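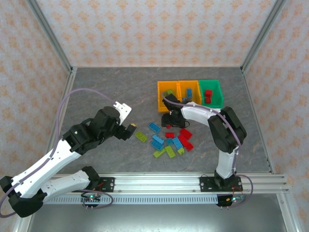
Slide 1. Bricks by colour, part way through. Three open bins at the back, loose pile in front.

Speaker notes: Sorting small parts by colour
Talk for the storage and handling session, June. Slot is 20 minutes including questions. Anjana Jayasinghe presenting, Ramiro Bustamante on the laptop.

Slide 1 (leave up while people sit down)

Start without the introduction. Ask the room which bin they would reach for first with a red brick in hand. Most will say the green one, as it already holds two reds. Some will hesitate over the colour of the bin. That hesitation is the subject of the talk.

Point out the contents. Light green brick in the left bin, blue in the middle, the two reds on the right. The left and middle bins are the same yellow-orange, so bin colour tells you nothing about which is for green and which is for blue. You go by position or you look inside.

Then the pile. Three colour groups, blue, red and lime green. The groups are already loosely apart: reds to the right, a row of greens along the front, most of the blues toward the middle. One lime green brick lies off to the left. Say "pre-grouping" here and define it: parts of one kind lying near each other before anyone has put them in a container.

Slide 2. Terms

Category: what the part is sorted by. Colour only, for this talk. Size is ignored, so a long blue and a small blue go to the same place.
Assignment: which category goes to which bin.
Cue: whatever tells the sorter the assignment. Label, bin colour, position, or the first part dropped in.

Slide 3. The Skamell trial

Kitchen table, adult sorters, 263 bricks per run. Same bricks each run, tipped out of the same tub. Only the cue changed.

Matched bins (red bin for red, and so on): 5 bricks misplaced over all runs.
Mismatched bins, one starter brick in each: 64 misplaced over all runs.

Pause on the second figure. Nearly all of those errors were reds and greens swapped, and most fell early in a run, before the bin floor was covered. Once the contents were easy to see, people stopped looking at the bin itself.

If asked about children: not tested. Do not speculate.

Slide 4. Similar shades

Lime green, light green, yellow-green. Decide before starting whether these are one category. Go back to slide 1 if there is time -- the small brick at the front right is the yellow-green one, and it is the brick people query. In our runs it counted as green. A sorter who has to decide at the pile will put it down, pick it up again, and sometimes start a fourth heap.

Slide 5. Bin layout

Side by side, touching or close to it. Openings at one height. Keep them behind the pile as seen by the sorter, so the hand travels forward and does not cross the loose parts. Low walls for small parts. Tall walls hide the first few pieces, and those pieces are the cue.

Ramiro to show the Halleck tray at this point if it has turned up. Otherwise skip to 6.

Slide 6. Surface

Flat, hard, no rug. A grey surface gives fair contrast with red, blue and lime. A patterned one slows people down at the end of a run, when they are searching for the last pieces. A streaked or marbled grey is fine for bricks of this size. We would not use it for beads.

Slide 7. Order of work

Clear one colour completely, or take whatever is nearest. Both were tried. Nearest-first was quicker on a mixed pile, one colour at a time was quicker on a pre-grouped one. The difference was small, 7 seconds on the mean run. Give the number and move on.

Questions

Likely: why not label the bins? Answer: labels work, and we recommend them for storage. The trial was on sorting with unlabelled bins.
Likely: sorting by shape. Refer them to Bhattacharjee, next speaker.
Handouts are on the side table, Gremora layout sheet on the back page.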